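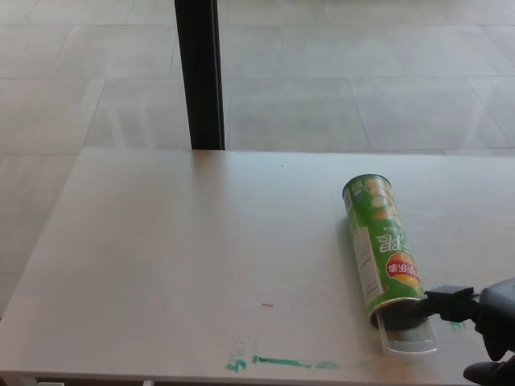 1/ Friday table clear, a thread

Right. Got about an hour before people turn up so doing the white table in the back room at Gavorstead and posting as I go. Tag along or mute me, up to you

2/ First thing to deal with: green crisp tube, on its side, clear plastic lid down by the end of it. Chinese writing on the red logo so it's not from the corner shop. Whoever brought it, thank you, whoever left it, less so

3/ Question for the group. Do you keep crisp tubes?? I've got 2 at home full of knitting needles and one with spaghetti in. My sister says that's a cry for help

4/ The tubes are a pain to recycle btw. Card, metal and plastic all in one. Our council wants the lid seperate and won't touch the rest. Check yours before you chuck it in with the paper

5/ Now the pen. Green marker all along the front of the table, one bit looks like a 5. Is it a score? a table number? Somebody's maths? Own up, no hard feelings

6/ Things I've used on white tabletops for pen, best first:
- surgical spirit on a cotton pad
- hand gel, leave it a minute
- whiteboard spray, ok on fresh marks
- baby wipe. useless, smears it everywhere

7/ Try a corner first. I took the shine off a desk at Susness with the wrong stuff and you could see the patch from the door. Still feel bad

8/ Crumbs: dry cloth BEFORE wet cloth. Please. Wet crisp dust turns to paste and then you're scraping it with a bank card

9/ Floor's the pale grey tile so anything you sweep off the table shows up straight away. Cup your hand at the edge, or hold the dustpan under. Grout lines are the worst for it, I use an old toothbrush

10/ Someone's asked what cloths. The Hison ones, blue pack, had them since March and they've been throught the wash loads. Not an ad, I wish

11/ Spirit's in the cupboard under the sink if you're on next week. Put the top back on it. Kettle time

Tags: tidying, stain help, shared spaces

2 replies · 3 reposts · 1000 views

Back to top · Contact · Help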